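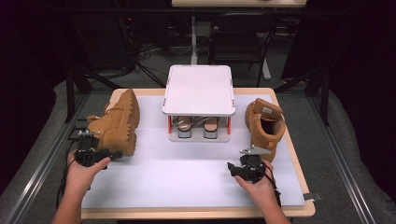 Tanholm handheld grippers on the shoe rack task, one in each hand. Left boot on its side, right boot upright, sandals already on the lower shelf.

Tanholm Handheld Gripper Pair: Bench Review

We tested the Tanholm pair as a replacement for the Primdale units we have used for bimanual demonstration work. Both products do the same job. The operator holds one gripper in each hand, performs the task directly, and the jaw state and pose are logged for later training. The main differences are mass, cabling, and jaw geometry, and those are the areas covered below. Software is covered only as far as it affected the tests.

Setup

The grippers ship assembled. The hub needs its own power supply and one USB port on the recording machine. Each gripper connects to the hub by cable. There is no wireless option, and Tanholm does not list one as planned.

Firmware from the box would not enumerate both grippers on the same hub. The September release fixed this. Updating took two attempts on the left unit because the updater timed out without an error message. Check the version string on both units before recording anything.

Jaw calibration is done in software by closing fully, opening fully, and confirming. It has to be repeated after a power cycle. The Primdale units store theirs, and we missed that feature every morning.

Test tasks

We ran two tasks. The first was shoe placement: a pair of work boots and a pair of sandals go on or under a small rack with a white top panel and orange legs. The second was folding a hand towel in quarters. All sessions used a foam board work surface, which is forgiving when a jaw tip touches down but also drags slightly on rubber soles.

In total we logged 257 episodes with the Tanholm pair and 200 with the Primdale pair, split evenly between two operators as far as scheduling allowed. An episode was discarded if an object fell off the table, if the jaw signal dropped out, or if tracking was lost long enough to leave a visible jump in the trajectory.

Jaws and grip

The jaws are short. On the boots this was mostly an advantage. Pinching the collar or the tongue gave a secure lift, and the short lever arm kept the boot from swinging. Picking up a boot lying on its side was harder. The suede upper compresses and slips if the jaws take too little material, and the lugged sole is too thick to pinch across. Both operators settled on the same method: one gripper on the collar, the other pushing against the sole until the boot tips upright, then a regrip.

Sandals were easy. A single strap gives enough purchase to lift, and the jaws open wide enough to straddle it without nudging the neighboring shoe. Reaching the lower shelf was less comfortable. The housing is boxy, and the bracket on top sits high enough to touch the underside of the rack panel on a level approach. Tilting the wrist solves it, but the resulting wrist angle may not be reachable by the arm that eventually replays the motion. We had to re-record one set for that reason.

On the towel, the Tanholm jaws were worse than the Primdale jaws. The tips do not meet cleanly at the last bit of travel, and a single layer of cloth can slide out. The Gullex soft pads, sold separately, fixed most of this. They add thickness, so calibration has to be redone with them on.

Mass and fatigue

The Tanholm gripper is lighter than the Primdale one and balances closer to the hand. Operators could work through a full block without resting. With the Primdale pair they asked for a break partway through. The trigger spring is stiffer than it should be, and the index finger tires before the forearm does.

Cabling

Cable routing is the weakest part of the design. The cable leaves the housing toward the wrist and has no strain relief beyond the connector shell. If it is allowed to hang, it pulls on the gripper during long reaches. Routing it along the forearm under a loose strap worked best on the right. On the left we let it run off the side of the board, and it snagged on the table edge during 11 episodes, all of which were discarded. A right-angle connector would be a cheap improvement.

Tracking

We used our existing Kuo tracking setup with both products. Results were comparable in open space. Occlusion was the limiting factor, mainly when one hand passed behind a boot shaft or went under the rack panel. Neither gripper handles this better than the other. The mounting holes on the Tanholm housing are standard metric and accept third-party brackets and plates without an adapter, so marker placement can be adjusted to suit the task.

Data quality

Jaw position is reported at a steady rate, and we found no missing samples outside of cable faults. There is a small dead zone near fully closed, where the reported value reaches zero before the tips touch. For boots it makes no difference. For thin cloth it does, and a policy trained on the raw signal will tend to under-close. We added a fixed offset in preprocessing.

Verdict

Recommended for rigid and semi-rigid objects, with the cable rerouted and the September firmware installed. For cloth, budget for the pads or stay with the Primdale units. We are keeping the Tanholm pair for footwear tasks and have ordered a spare set of cables.

Reviewed on firmware current as of 22nd March. Grippers were purchased at list price.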